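Play kitchen stuff: what do you keep, what goes to the op shop?
Parents' Corner > Toys and Clutter

razia_m
May 2020
Home with two kids under five and the toy kitchen has eaten the house. Partner says keep the lot. Partner doesn't step on it at 2 am.

Mosby233
Keep the colander. Ours has been a hat, a boat and a jail for plastic fruit. The fruit you could lose half of and no kid would notice.

HawiT
Disagree, they notice. I binned one orange slice last August and it's still brought up at dinner.

razia_m
Right, the evidence:

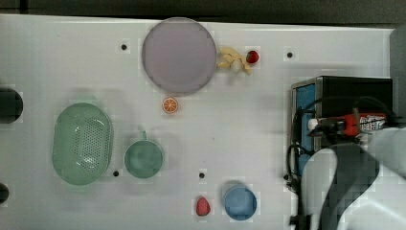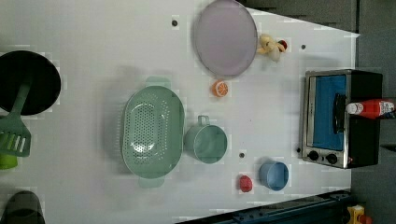 Green colander, purple plate and the famous orange slice, in both.

nusrat_s
That plate's a good size, I'd serve real toast on it. What's the yellow thing beside it? I said bananas, my daughter said chook, and we're no longer speaking.

Mosby233
Chook in the second one, surely. Toaster oven would be first out the door at our place. Big, and it only does one trick.

HawiT
Mosby, you're wrong about fruit and you're wrong about ovens. Mine cooks socks in hers every day. Lose the cups, they breed.

BenjieR
Keep whatever fits in one tub, donate the rest. We had about 100 bits and got it down to a shoebox.

nusrat_s
And how long did that last, Benjie?

BenjieR
Until Grandma's next visit.

razia_m
So far I'm keeping the colander, the plate, the oven (sorry Mosby) and one piece of citrus for Hawi's sake. Spatula's under review. It's mostly used on the dog.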